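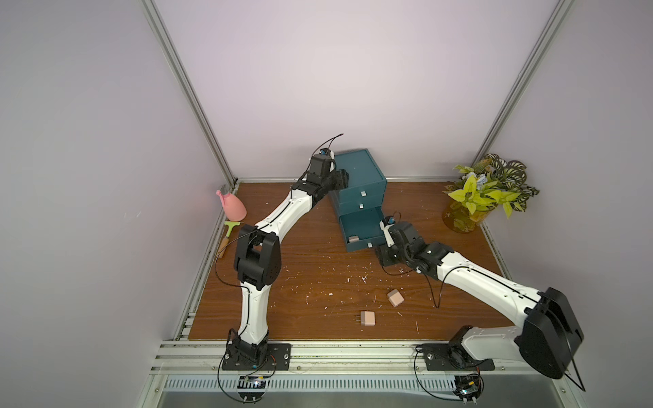 The potted plant, at the right-hand corner of the table.

NOTICE OF FINDINGS IN THE MATTER OF THE BINDORUS LEASE

Filed Jan 5, 2018, at the Office of Tenancies, Lower Harbor.

1. The Office was asked to decide who holds the lease on the third floor of the Bindorus Building. The tenant of record, Mr. Gunnlaugur Zoëga, left the premises in December and has not been heard from. His rent is paid in full. His coat is on its hook.

2. The lease runs to 37 pages. Most of them concern the elevator. Clause 89 states that the floor shall remain let "for as long as any living thing on it is in the tenant's care." The Office had not met this wording before and sent Mr. Jaime Guerreiro, Examiner, to look into it.

3. Mr. Guerreiro spent two nights on the third floor. He reports that it is quiet and that the radiators knock. He found no cat, no bird, and no fish. He did find a potted plant, which he watered on the first evening before he had considered whether he was permitted to do so. The Office has noted the watering and takes no action.

4. The firm of Pathak, acting for the owner, argued that a plant is furniture. It produced a bill of sale from the Flavis department store in which plants are listed between lamps and footstools. The Office read the bill with care. It observes that Flavis also lists honey under hardware, and gives the document little weight.

5. Mr. Imad Nseir, who rents the second floor, appeared in person. He stated that Mr. Zoëga used to talk in the evenings, slowly and at some length, and that he had assumed there was a guest. Asked what was said, Mr. Nseir replied that it was mostly about the ferry, and whether it had been on time. Asked whether he had ever heard an answer, he requested a glass of water and then said that he had not listened for one.

6. Mr. Rui Veloso, night porter, gave evidence that he had carried up the mail each day and pushed it under the door. On opening the door, Mr. Guerreiro found the mat bare. The letters had been stacked on a shelf by date, the most recent being from the morning of his visit. Mr. Veloso holds the only other key. He was asked twice and denied having used it — the Office believes him.

7. One of the letters was addressed to the Office. It was in Mr. Zoëga's hand and carried the postmark of Horex, a town on the far side of the strait. It read, in full: "I am held up here and cannot say how long. Please do not let the floor. It has had 1387 evenings of company and would notice."

8. Pathak objected that the word "it" was unclear. The objection is upheld. The word is unclear.

9. The Office finds that the lease stands. Care given on a tenant's behalf is care given by the tenant, under the old rule on boarded horses. The owner may not enter, except to see to the radiators.

10. Mr. Jailson Batista, clerk, is directed to visit the third floor each evening until the tenant returns. He is to bring water. He is to report whether the ferry was on time. Mr. Batista has asked that the record show he considers this outside his duties, and the record so shows.

11. He has since asked to be issued a chair. The request is granted.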